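Offene Halle Grestberg
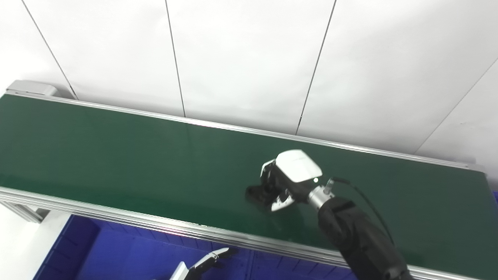
Roboterhand über dem grünen Förderband, davor eine blaue Kunststoffkiste.

Die Offene Halle Grestberg ist ein Besuchstag der Firma Stosik, bei dem Gäste den Robotern des Hauses bei der Arbeit zusehen dürfen. Sie findet jedes Jahr im August statt und gehört für viele Familien aus Grestberg und den umliegenden Dörfern fest zum Sommer – auch für solche, die mit Technik sonst eher wenig anfangen können.

Geschichte

Den Anstoß gab die Ingenieurin Fanni Borbély, die zunächst nur die Angehörigen der Belegschaft einladen wollte. Als sich der Termin im Ort herumsprach und immer mehr Nachbarn freundlich anfragten, wurde das Werkstor schließlich für alle geöffnet. Zuletzt kamen 2103 Gäste.

Ablauf

Der Rundgang beginnt in der Montage und führt in gemächlichem Tempo, mit reichlich Zeit für Fragen, zur Vorführung am Förderband. Das dort eingesetzte System trägt den Namen Gurby und übt das Greifen und Ablegen von Teilen zwischen Band und Kiste. Yakubu Oyelaran erläutert dabei, wie die Finger einer Roboterhand angesteuert werden und weshalb ein kleiner, leichter Gegenstand mitunter mehr Mühe macht als ein großer. Kinder dürfen anschließend an einem Übungstisch selbst eine Greifhand steuern, wofür man erfahrungsgemäß etwas Geduld in der Warteschlange mitbringen sollte.

Vortragsreihe

Am Nachmittag folgen die Igwe-Vorträge im Schulungsraum, der 100 Sitzplätze bietet. Sie behandeln Themen wie Sensorik, Arbeitssicherheit und Berufsausbildung und sind – wie der gesamte Besuchstag – kostenlos. Platzkarten gibt es am Morgen am Empfang.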